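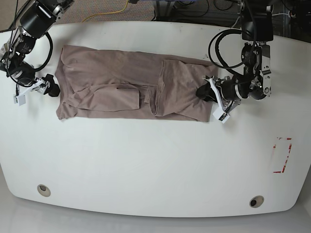

Stop Grading Folding Rigs on Speed

Every shared workshop with a two-arm build ends up with a cycle-time chart on the wall. Ours at Sorley has one. It says a T-shirt takes 82 seconds, down from a much worse number in April, and visitors read it first. I think the chart should come down.

Seconds per shirt is easy to log, so it gets logged. It is also easy to improve by raising joint velocity limits, and we did that twice. The Letuveck controller accepts the new limits without complaint. The cloth does not. In our last batch of 30 attempts, 5 ended with a sleeve under the body where it should have been on top, and all 5 counted as completed because the script reached its final pose.

The number I would post in its place is recovery rate: of the attempts where the first grasp misses or catches two layers, how many still end in an acceptable fold without a hand on the table. Ours is 53 percent. It is a poor figure and it tells us where to work.

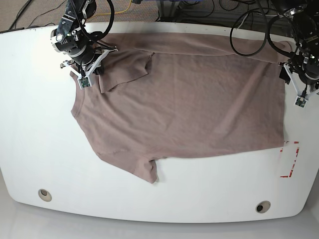
Measuring it costs more. Someone has to define an acceptable fold, and the Brellard group and ours spent most of an evening on that alone. We settled on edge alignment at the hem and no layer hidden under another by accident. Both can be checked with a ruler and a flat hand.

Members who favor the chart argue that a slow robot is useless at home. I accept that a household will not wait all night for a laundry pile. A household also will not refold what the machine got wrong, and a refold takes longer than the time saved by faster joints.

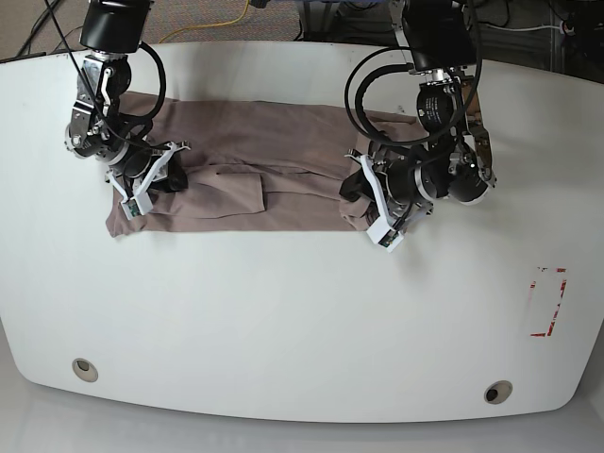
Hardware spending follows whatever gets measured. When the target was seconds, the Renaud budget line went to stiffer mounts. Under a recovery target I would put it into the fingertips and into cable routing. With both grippers on the cloth and cable hanging in loops alongside the arms, drag on the wrist is a variable we have never logged. Gathered fabric at a pinched end is another. The finger pads grip a bunch as readily as a single layer, and the controller has no means of telling them apart.

I will propose the change at the next bench meeting. The old chart can stay in the log folder for anyone who wants the seconds.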